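Visita a las instalaciones de Vustix: buenas prácticas en la clasificación robotizada de material de laboratorio

Imprimir
Enviar por correo electrónico

El 14 de enero de 2025 una delegación del Grupo de Trabajo sobre Automatización de Laboratorios de Hurnia visitó el centro de ensayos de Vustix. El objeto de la visita era conocer de qué modo la entidad aplica su norma interna de manipulación de placas y qué parte de esa norma podría incorporarse a la guía que el Grupo prepara para sus laboratorios asociados. Encabezó la delegación Maximiliano Lozano, coordinador del Grupo, acompañado por Shabnam Bangash, responsable de seguridad de procesos, y por Dagim Tsegaye, del laboratorio Amero.

La recepción corrió a cargo de Howard Blackburn, director técnico del centro, quien expuso los antecedentes de la norma. Su primera versión constaba de 2 páginas y se limitaba a indicar en qué contenedor debía depositarse cada tipo de material. La redacción vigente comprende 31 artículos y regula también la aproximación de la pinza, la apertura mínima de los dedos, la rotulación de los contenedores y el registro de las incidencias. El señor Blackburn señaló que la ampliación se llevó a cabo a petición de los propios operadores, que echaban en falta criterios escritos para los casos dudosos.

Todo procedimiento nuevo se ensaya en simulación antes de autorizarse en una celda física. El artículo 4 exige 2,000 ejecuciones simuladas por procedimiento, con variaciones en la posición de partida de la placa y en la iluminación de la sala. En la fecha de la visita, el procedimiento de clasificación de placas acumulaba 1,637 ejecuciones, por lo que seguía en fase de evaluación y no podía trasladarse todavía a los equipos reales. La delegación preguntó si cabía reducir esa cifra en procedimientos de bajo riesgo. La respuesta fue negativa: el centro prefiere mantener un umbral único y evitar discusiones caso por caso.

Bülent Öztürkmen, encargado del entorno de simulación, dirigió la sesión práctica. Explicó que la norma distingue tres destinos para el material, cada uno con su rótulo, y que el rótulo debe figurar en la cara frontal del contenedor, en mayúsculas y sobre fondo claro. El color se considera una ayuda complementaria y en ningún caso sustituye al texto. La señora Bangash se interesó por este punto, dado que varios laboratorios de Hurnia emplean todavía contenedores diferenciados únicamente por el color de la tapa.

Otro apartado de la sesión se dedicó a la pinza. La norma establece que los dedos han de permanecer completamente abiertos durante la aproximación y que el cierre solo puede ordenarse una vez confirmada la orientación de la placa. Cuando esta se encuentra ligeramente girada respecto de las paredes del contenedor, el sistema debe corregir primero el ángulo de la muñeca. El señor Öztürkmen indicó que la mayor parte de las incidencias registradas en los primeros meses correspondía a cierres prematuros, y que el requisito se redactó de nuevo en marzo para eliminar una excepción que se prestaba a interpretaciones diversas.

En cuanto a la fijación de las placas en el puesto de trabajo, el centro exige que el soporte se coloque siempre sobre superficie perforada - nunca directamente sobre la mesa - y que la placa quede sujeta antes de iniciar cualquier operación. El señor Tsegaye comentó que Amero aplica un criterio semejante, aunque con soportes de otro fabricante, y solicitó copia del protocolo de verificación que utiliza Vustix. 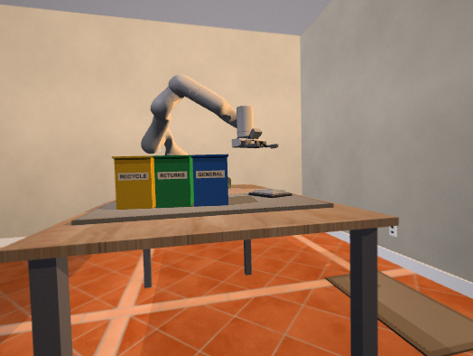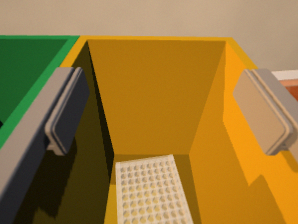

Placa de pocillos en el fondo del contenedor amarillo, con los dedos de la pinza separados a ambos lados.

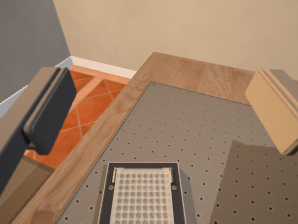 Texto: Shabnam Bangash
Grupo de Trabajo sobre Automatización de Laboratorios, Hurnia

Concluida la parte práctica, se celebró una reunión en la sala Hanrahan para tratar las cuestiones pendientes. La delegación planteó tres observaciones. La primera se refería al idioma de los rótulos: los modelos del entorno simulado llevan los textos en inglés, mientras que los laboratorios asociados a Hurnia están obligados a rotular en español. El señor Blackburn se mostró conforme en que los ensayos se repitan con rótulos en ambas lenguas antes de dar por válido el procedimiento para su uso conjunto.

La segunda observación atañía a la trazabilidad. La norma ordena conservar el registro de cada ejecución, pero no fija plazo. Se acordó proponer uno común, cuya duración determinará cada entidad tras consultar a sus servicios jurídicos. La tercera, formulada por el señor Lozano, versaba sobre la formación del personal. En opinión de la delegación, quien autorice el paso de la simulación a la celda física debería ser persona distinta de quien haya preparado los ensayos. Vustix ya procede así en la práctica, si bien el texto de la norma no lo recoge de manera expresa.

El Grupo de Trabajo agradece a Vustix la atención dispensada y la documentación facilitada. El borrador de la guía, con las aportaciones derivadas de esta visita, se remitirá a los laboratorios asociados para que presenten sus observaciones por escrito. Las consultas sobre su contenido pueden dirigirse a la coordinación del Grupo.

Imprimir
Enviar por correo electrónico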